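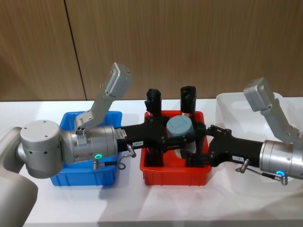

April 9, 2025 – Dual-arm sorting cell, service entry

Scheduled service of the sorting cell was carried out this morning ahead of the Wasby trial. The previous full service was completed in September. The cell had logged 377 hours on the counter when work began. Entry written by the undersigned; the cable work was checked by Takumi Takagi.

**Condition on arrival**

The operators had reported intermittent loss of the left gripper during transfers over the red bin. The fault log held 3 entries with the same communication code, each recorded while the left wrist was turning. No entries were recorded for the right gripper. The log was exported to the shared folder before it was cleared.

**Left wrist cable**

The black cable at the left wrist hangs in a loop in front of the blue bin. The screw connector was found to be hand-loose and could be moved with light pressure. It was removed, inspected and refitted. The pins were straight and the seal was in good order. The loop itself has been left at its present length. Shortening it was considered, but the wrist needs the slack at the far end of its travel, and the Ebihara manual asks for a free bend at this point.

The right wrist cable, which runs over the front of the white bin, was checked in the same manner. Its connectors were tight.

**Camera brackets**

Both brackets were checked with the torque driver at the base fitting. The right bracket had not moved. The left bracket took a small further turn on one screw, and the left camera was therefore recalibrated. The first calibration was rejected by the software – the target plate had been placed too close to the wall. The second was accepted. The new file has been saved under today's date and the old file retained.

**Handover test**

The gray puck was used as the test piece, as before. Both grippers are to meet over the red bin, with the fingers of each around the puck, before either is permitted to release. The test was run at reduced speed for 30 cycles and then at working speed for 600. There were no communication faults. One drop occurred at working speed, early in the run, and did not repeat. Grip force was not changed.

**Bins**

The order remains blue, red, white, from left to right. The white tray is wider than the one it replaced, and its rim comes close under the right camera bracket. The approach height on that side was raised slightly in the Mumuvico program. Colleagues who restore an older version of the program should check this value before running the arm.

**Outstanding**

- Replacement cable for the left wrist to be ordered from Betmont. The present one may stay in service until it arrives.
- Finger pads on the right gripper show light wear. Inspect again at the next service.
- T. Takagi to add the connector check to the weekly sheet.
- Marks for the bin positions on the tabletop are still to be agreed with the operators.

The cell was returned to the operators after lunch.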